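Subject: Re: [providers-forum] Extended-day seats and the enrollment count

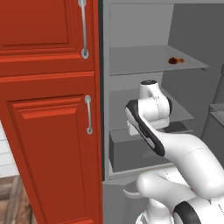

Dear members of the list,

Thank you for the questions received since the draft rules for the Vundon preschool subsidy were circulated. The message quoted below raises two points that several other centers have also put to this office, and the reply is therefore being sent to the full list.

> Our center runs a morning session and an extended-day session. Some children
> attend both. The draft says that payment follows "enrolled seats," but it
> does not say whether a child who stays until 5:30 p.m. fills one seat or two.
> We would also like to know what happens to our payment if a family
> withdraws after the January count. We hired a second lead teacher on the
> strength of last year's figures and cannot easily reverse that decision.
>
> Dimitriou Early Learning Center

On the first point, a child is counted once. The extended day is paid through a separate hourly supplement, claimed on the attendance form and not on the enrollment form. In the last count, 1,281 children were enrolled across the participating centers, and 136 of them were entered twice by mistake. Those entries have been corrected. No center will be asked to return money for that period, but the same correction will not be made a second time without a written explanation from the center director.

On the second point, payment is fixed for the term once the January count has closed. If a family withdraws after that, the center keeps the full amount for the seat provided that it is offered to the next child on the waiting list. Centers should keep a dated record of each offer, including offers that were declined. A telephone log is acceptable. A center that falls below 80 percent of its approved seats will be contacted by this office before any change is made to the following term's payment.

Two related matters have come up in separate correspondence.

Centers that use Fisero for billing have reported that the family co-payment is dropped when a child changes classrooms. Until this is resolved, please check the co-payment line by hand before submitting the monthly file. Corrections sent in after the file has been accepted take considerably longer to process — in some cases a full billing cycle.

Health records held in Medix do not need to be copied onto the enrollment form. A signed statement that the immunization record is current will be enough. Original records should remain at the center and should not be mailed to this office under any circumstances.

The staffing grant is not affected by any of the above. Section 2 of the draft, which covers assistant teachers working toward a credential, will be reissued with a clearer definition of "supervised hours." Centers that have already submitted comments on that section do not need to send them again.

Further comments on the draft may be sent to this list or directly to the office. Please put the name of the center in the subject line, and send one message per center where possible. Comments received by 4 p.m. on the closing date shown in the draft will be considered.

Sincerely,

Office of Early Childhood Funding
Vundon Preschool Subsidy Program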